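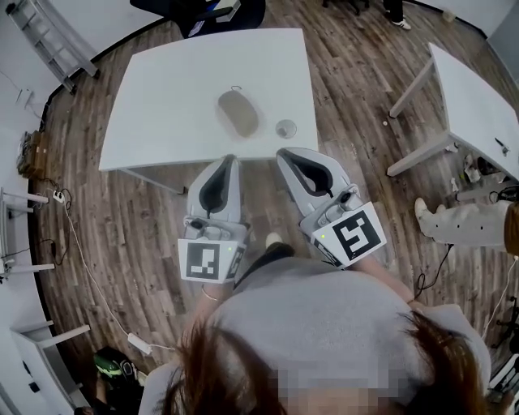

Buying hand-held grippers for a small workshop: what to budget for

Updated 29 May 2020

These notes cover a room where people pick things up with a gripper in each hand and the recordings are used to teach a robot arm. Most of them apply just as well if you're still pricing the arm and have only got as far as clearing the floor. Prices are in dollars and are what we paid in Dindton. Yours will differ.

Start with the tasks

Write down the objects you want moved before you ask for a single quote. Go through the drawers and put the real things on a table. A computer mouse and a little glass dish look like a day's easy work, but they want different things from a gripper. One is smooth and humped with a cable at the end. The other is low, round and see-through. If both are on your list, ask the seller to try both.

Measure the widest object and the thinnest one. The jaw has to open past the first with a finger's width to spare, and it has to close fully on the second. We skipped the thin end and had to return a pair that left a gap when shut.

Soft things need their own line on the list. A sponge or a stuffed toy will go into a jaw that is too small for it and come out a different shape, so a measurement with a ruler tells you very little. Take it along.

Split the money early

We had $3000 for the first room. Our first plan put all of it into grippers, and that plan lasted until we priced the cables. The second one held:

Grippers, one pair, with chargers and the maker's spare pads: $2000
Cables, power strips, hooks and floor covers: $606
Everything else: what's left

The cable figure surprised us more than anything. It was several small orders, each of which looked like nothing, and we only saw the total when Lilla Győri added up the receipts in January. If you're drawing up a budget now, give cables a line of their own and don't let them hide under "misc."

The remainder goes on small stuff: pads, tape, printed markers, boxes to put the task objects in, a better chair. Leave some of it unspent for the first few weeks. You'll know more then.

Tables

Buy plain ones. A smooth white top on thin legs is fine for small objects, and it wipes clean. Get two the same if you can, so a task that was set up on one can move to the other without anybody adjusting their reach.

Check these before paying:

The height, with the shortest and the tallest person who will use it. Both should be able to hold their arms out to the middle without hunching.
Wobble. Lean on a corner. Thin legs are OK, loose ones aren't.
Glare. A glossy top under tube lights can wash out clear glass or pale plastic. Put a dish on it and look at it through a camera, any camera.

Don't buy a table with drawers or a lip. You'll bang the gripper on it.

Markers

If your grippers carry printed black-and-white markers for tracking, order spares of the printed part when you order the grippers. They scuff. A scratched marker may still read well up close and drop out at arm's length, and you can lose an afternoon looking for the fault somewhere else. Ask whether the marker block comes off with a screw or is glued on. We'd pay extra for the screw.

Keep the print file as well, if the maker will give it to you. Sadinmont sent ours the same day. Print at full size, check it with a ruler, and use matte paper.

Pads

The pad inside the jaw is the part that wears. Get 10 spare pairs, or as near to that as the seller will go, and put the date on the bag when you open it. Color matters a little: a dark pad shows flour, chalk and lint right away, and that reminds people to wipe it.

Wipe with a damp cloth and let it dry. No solvent unless the maker says so.

Fabric objects shed. If you handle felt, fleece or anything fuzzy, check the pads at every break and pick the fibers out with tape. 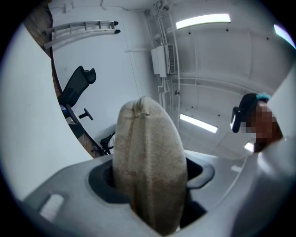
Fitriani Purba wrote in to say that she would put the pads ahead of the second table. Her shop bought two tables and one set of pads, and the second table spent two months holding coats while they waited on a delivery from Wusach. She also said to ask for the pad price in writing, with a date on it, as hers went up between the first order and the next.

Fair point, and we've moved pads up our own list. If the money is tight, start with one table, a full bag of pads and somewhere else for the coats.

Power and cables

Draw the room on paper first. Mark the outlets, then the tables, then where each person will stand. Draw the cables last and see how many of them cross a spot where feet go. Move the tables until the answer is as low as you can get it.

Run power along the walls and bring it in at one place per table.
Buy cable covers for any run that has to cross the floor. The rubber kind stays put on wood-look flooring better than the hard plastic kind.
Count outlets by what charges at the same time. Grippers, headsets and phones all come off the job together and all want a plug.
Label both ends of every cable. Masking tape and a pen will do.
Buy one length longer than you measured.

Coil up what you don't need and hang it. Hooks cost almost nothing and we were slow to put them up.

Light and ceiling

Ordinary tube lights are enough for most tabletop work. The thing to check is what happens when a hand-held camera tips back and looks straight up into them. Some cameras darken the whole view for a second or two after that. Test it before you buy the lot: hold the camera over the table, tilt it to the ceiling, bring it back, and watch how long the object takes to show properly again.

If it takes too long, try a different camera setting first, then move the table out from directly under the tubes. New fixtures are the last resort and cost around as much as a table, once you've paid someone to fit them.

Storage and floor space

A room like this collects ladders, spare chairs, packing paper and bags. Plan for that from the start. Leave one wall for it and tape a line on the floor. Wall brackets for a ladder are cheap and give you back a good piece of floor.

Keep one trash can per table. Paper on the floor gets caught on shoes and chair casters, and it hides cables.

Anyone who isn't working needs a place to stand that's clear of the arms of anyone who is. Allow for that when you work out how many tables will fit. On our plan it came to one less than we wanted.

New or used

Used grippers can be fine. We bought a second pair through Siddiqui later on, out of a different budget, and have no complaints. Ask for:

A video of the jaw opening and closing slowly, with sound on. Grinding means gears.
A close view of the pads and the markers.
The charger that belongs to it.
The purchase date, and whether any warranty passes to you.

Check that the status lights come on and stay on while you move the jaw. A light that drops out during movement usually means a loose connection – fixable, but take it off the price.

Before you order

Go back to the list of objects and strike out any you added just to fill the page. Then price the shortest version of the job that would still be useful. If the total comes in under budget, buy more pads. If it comes in over, drop objects from the list before you drop down to a cheaper gripper, and add them back when the next round of money comes through.

Ask every seller for the lead time on spares as well as on the gripper itself. Write both numbers on the quote.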